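Week two at the Klinhom clinic

My placement is in records, not care. The clinic sees 82 patients on a normal day and keeps a paper card for each one. I enter the cards into a spreadsheet, then check the vaccine dates against the stock log.

Blažena Sýkora, my supervisor, wants the February backlog cleared first. It was 300 cards when I got here and is 51 now. Most errors are swapped day and month fields - two nurses write the date in different orders. I added a column for the card writer's initials, which makes those easy to sort out.

Next is the referral list for Lodisier. It has no patient numbers, so matching will be by name and birth year.
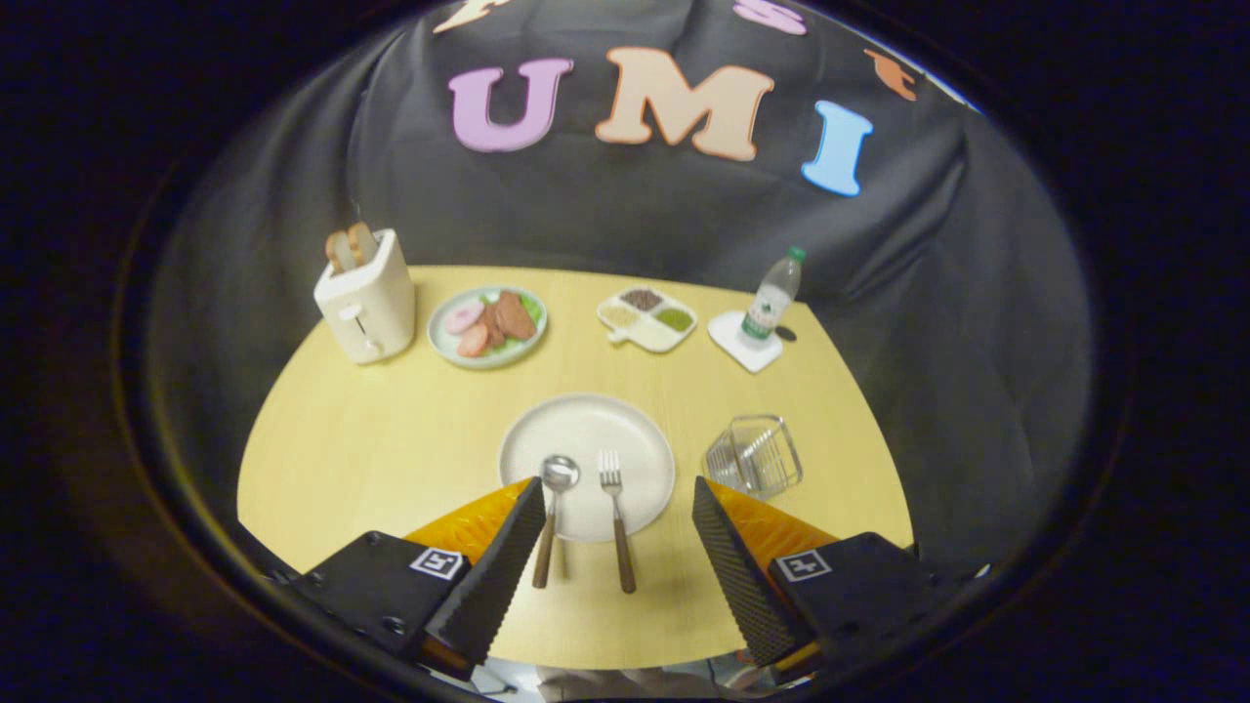 Foam letters on black cloth, yellow table in front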